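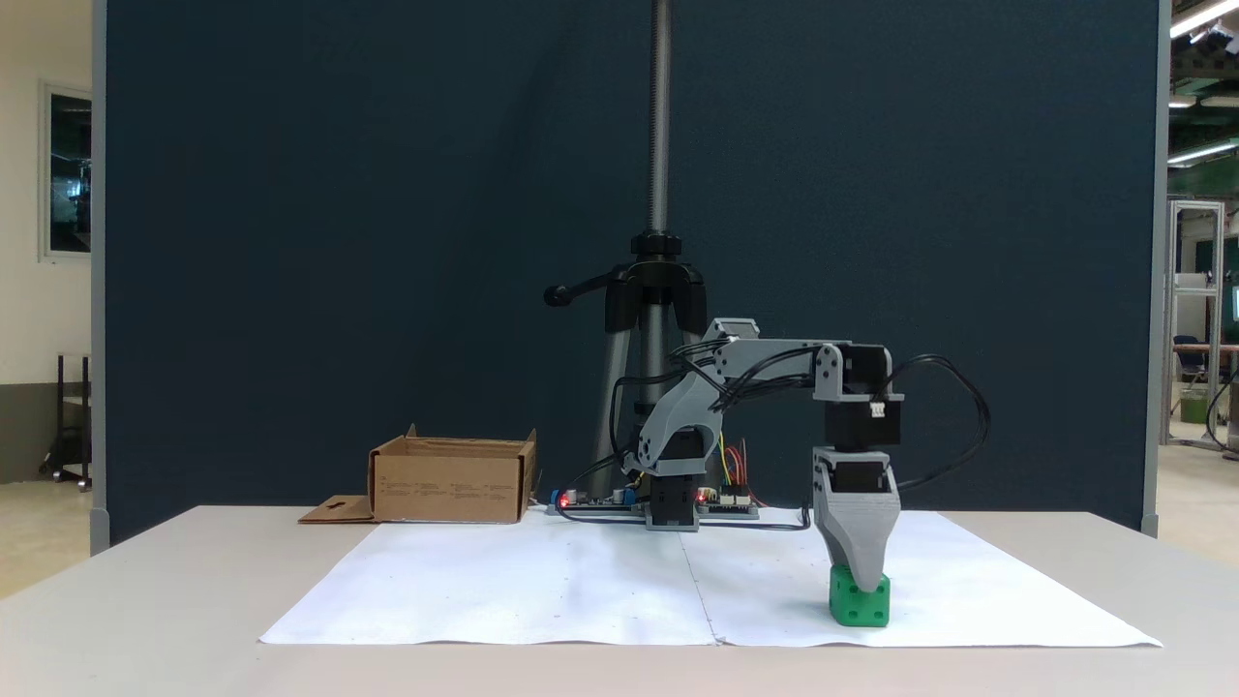

Home | Kitchen | Laundry | Workshop | Tools

Can a Machine Do It Yet? Chores You Can Hand Over and Chores You Can't

May – by the Drindivley workshop desk

Readers keep asking whether it's worth waiting for a robot before they spend money on better shelving or a decent shop vacuum. The short answer is no. Buy the shelving. The longer answer depends on the chore.

Floors

Floor cleaning is the one job most homes can hand over now. Pick up cords and socks first, and prop chair legs on the table if you have the patience. Empty the bin after every run if you have a dog. In a workshop, keep the machine away from metal shavings and anything oily. Screws jam the brush, and long curls of plastic wrap around the axle. Cut them off with a seam ripper.

Picking up and sorting

Small desktop arms can be printed at home and driven by hobby servos. They can be taught to pick up a block and put it down somewhere else. That sounds close to tidying a bench, but a block has flat sides and doesn't bend. A drawer of mixed washers, zip ties and half-used sandpaper is a much harder job, and for now it's yours.

If you want to try an arm on a simple sorting task, a few things help:

Fix the base down. An arm that creeps across the table will miss by a little more each time.

Cover the work area with plain paper and tape the edges. Small parts show up better and you can pencil in where they should start.

Leave slack in the cables at every joint, then move the arm by hand through its full reach with the power off. Anything that pulls tight will pull out later.

Start with something light and square. Leave glass, knives and full cups out of it.

The Clostell kit we tried in our own shop moved the same block 93 times before a horn screw worked loose. Check those screws before each session.

Laundry

Washing and drying have been automatic for years. Folding has not. Fabric lands differently every time, and a machine has to find the corners before it can do anything else. A folding board cut from stiff cardboard costs nothing and gets through a basket of T-shirts quickly.

Dishes

Loading the dishwasher is still a hand job. Scrape plates, face the dirty side toward the spray, and keep tall items clear of the upper arm. Spin it once with a finger before you shut the door.

Shop-floor jobs

Machines do well when the part arrives in the same place every time. If you make small runs – 500 brackets, say – a simple jig and a stop block will save you more time than an arm, and setting up takes 2 hours at most. Past 800 pieces we would at least price out a feeder.

Next month: cleaning and storing paint rollers.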